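Zipper bags, and how to get a second and third life out of them

My mother-in-law, Milagros Quiambao, has never thrown away a zipper bag that didn't have a hole in it, and after 3 years of sharing a kitchen with her I have come around completely. I used to go through a box of 80 in no time at all and then wonder why the drawer wouldn't close!

Start by sorting out which bags deserve saving. Anything that held raw meat or fish goes straight in the trash, and so does anything that smells of onion after a good wash. Bread, crackers, dry beans, cut fruit – those bags are all fine to use again. I like the kind with a colored strip along the top, just so I can find the opening without my glasses on.

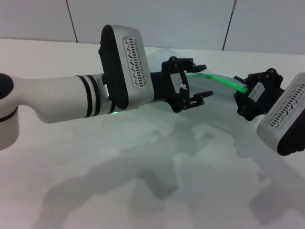
Before you wash one, run the zipper closed with your thumb and finger, all the way from one corner to the other, then hold the bag up to the window and press it gently. If you feel air sneaking out at the seam, it can still hold buttons or birthday candles, but please don't trust it with soup.

For washing, put in a little warm water and a drop of dish soap (truly a drop, I have made bubbles up to my elbows), close it, swish it around and rinse it twice. Crumbs love to settle in the track of the zipper, and an old soft toothbrush gets them out.

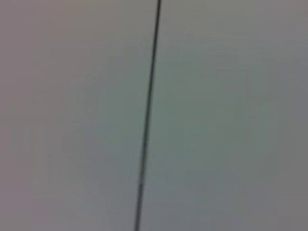 Drying is where most people give up, and I do understand. Stand the bag open over a wooden spoon in a tall jar and leave it overnight. My neighbor Hatsue Tanabe clips hers to a skirt hanger over the sink, and that works nicely too if you have the room.

Once they are good and dry, lay them flat on the counter, smooth the air out toward the open end and stack them by size. I roll the small ones together and tuck them in a coffee mug. The big ones stand up in an old napkin holder, and Milagros checks it whenever she comes in from the garden.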